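The Bear at the Bottom of the Wall: learning to love hooks, baskets and a clear floor

15 Jul 2020

For years I thought of storage as something with doors on it. If a thing was out of sight it was tidy, and if the cupboard had to be leaned on before it would click shut, well, it was still tidy as far as visitors knew.
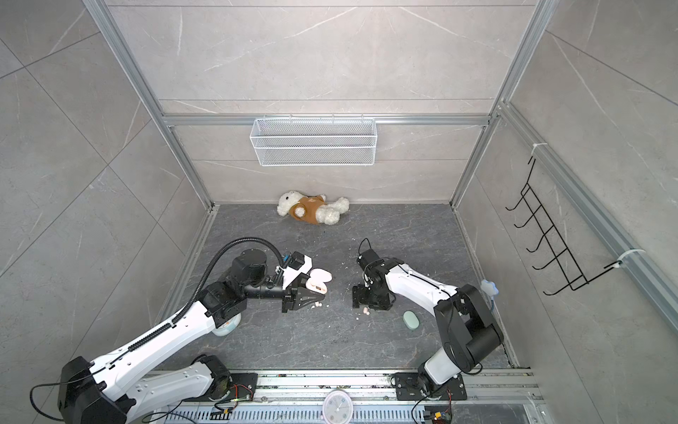

It was Cường Lâm who talked me round to walls. He has a small flat in Jistemmont, 273 steps from the tram stop (he has walked it with shopping often enough to know), and when his daughter was born in March of last year he had to find room for her things without giving up any floor. He didn't buy a toy chest. He bought a white wire basket and hung it up, and after that he bought some hooks, and by the time I came to tea the whole place felt as though it had taken a deep breath.

A wire basket is a lovely thing for soft toys, I think, and far nicer than a box with a lid. You can see what's in it. Air gets through the mesh, so a bear that has been washed and put back a little too soon won't sulk in the dark and start to smell. The long, narrow sort is the one to look for, and if you can find one with small hooks along the top edge, so much the better, as they will take the odds and ends that never seem to live anywhere: a bib, a ribbon, a mitten on a string.

The trouble, of course, is that a basket only works when things are in it. An empty basket with a white teddy in a brown shirt flat on his back underneath is a very familiar sight to anyone with a toddler, and I have come to feel quite fond of it. He lies there with one arm across himself and his fluffy legs stretched out along the wall, like somebody's uncle after lunch. Up he goes at bedtime, and down he comes again before breakfast.

Which brings me to height. Đạt Hầu, who fits out children's rooms in Flirmont and has done more than 75 of them, hangs the first basket low and moves it up as the child grows. "Parents put it where they can reach," he told me, "and then they wonder why they're the only ones tidying." His own living room has two baskets, one for each of his boys, and a strict rule about swapping that I gather is broken daily.

Hooks want a bit more thought. I'm very taken with the black wire racks that look like a little ladder, with the hooks coming off one above another, because they use a strip of wall too thin for anything else. They needn't be screwed in, either. If you have a rail or a post handy, a zip tie near the top and another near the bottom will hold one nicely, even on a slope — and white ties on a black rack look rather cheerful, to my eye. Snip the tails if little fingers are about.

As for the background, marble patterns are everywhere this summer, pale grey on the walls and dark grey on the floor, and wire looks well against both. The dark floor has one more thing going for it, which is that a white bear shows up on it at once, even when you're half asleep and carrying a mug.

I put up my own basket a fortnight ago, over the skirting in the back room, and filled it that same evening. My niece has since emptied it twice and asked whether she might have one too, in yellow.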